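Lotstead open day: an afternoon with other people's grippers

Filed under: Visits, Grippers

I finally made it to the Lotstead open day on April 29, 2023, after missing the last one in November with a flu that I'm still a little bitter about. The drive took forever, the parking lot was mud, and I ate two donuts before I even had my badge on. So, a good start!

For anyone who hasn't been, Lotstead is a shared robotics workshop in an old carpet warehouse, and once a year they open up the benches and let visitors drive things. I went mostly for the grippers. We've been going back and forth at work over what to put on our small arms, and I was tired of reading spec sheets (and of Hanna Krajewska sending me links to spec sheets, hi Hanna).

First stop was Silviu Bălan's bench, where he had the Driridine and the Clullier mounted side by side so you could swap between them with the same controller. I love this kind of setup. The Driridine is the soft one, with fingertips that give quite a bit before they hold. I picked up a paper cup, a sponge and a marker without any fuss. Then I tried a washer lying flat on the bench and just pushed it along like a hockey puck. The Clullier got the washer on my second try, but it's a stiff thing and it squashed my paper cup. Silviu said he keeps a stack of cups under the bench for people like me.

He had a tally sheet going for visitors. By the time I got there it was at 345 grasps, and 203 of them were on the Clullier, which I think says more about the line than the gripper. People wanted the one that clicks when it closes. I wanted the one that clicks too!

Then over to the controllers. Danuta Pawłowska was showing the Chong, a handheld thing with a squeeze trigger, and next to it a plain joystick box she'd put together herself. I figured I'd like the Chong better and I did, for big moves. For the last little bit, when you're trying to get fingers on either side of something thin, I kept drifting. The joystick was slow and kind of dull and I dropped a lot less with it. Danuta lets you have 10 minutes on each and she does use a kitchen timer, so don't stand there chatting the way I did.

Lunch was pierogi from a van. Very good. I'd go back for those alone.

After lunch I went to the two-arm cells, which is where I ended up spending most of the day. Gilberto Puma was looking after them and talked me through cutlery, his favorite test and now maybe mine. Spoons are mean. They're thin at one end, round at the other, shiny enough to bother a camera, and they roll over when you touch the bowl from the side. He told me to go for the handle and come in at an angle, and to stop staring at the fingertips and look at the spoon. That helped right away.

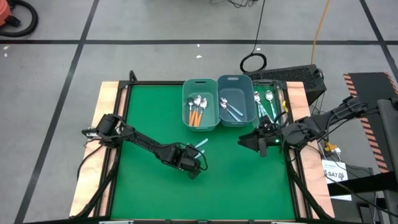
Two arms, one green mat and the spoon bins, with the orange-handled ones on the left.

I asked him whether it was easier with a spoon leaning in a bin or lying in the bottom of one. Leaning, he said, every time, as long as you don't bump the bin on the way in. I bumped the bin on the way in. My best run was a spoon lifted with the right arm and passed across to the left, and I made a noise when it worked that got a look from Teodor Czerwiński at the next cell over. He was comparing wrist camera mounts and had a lot to say about glare, most of which I wrote on my hand and then washed off. Teodor, if you read this, please email me the part about the angle!

Where I've landed on grippers for us: the Clullier, with softer pads stuck on if we can find some that stay put. Hanna will want numbers. I have half a page of them and a donut stain, and I'll type up the readable half this week.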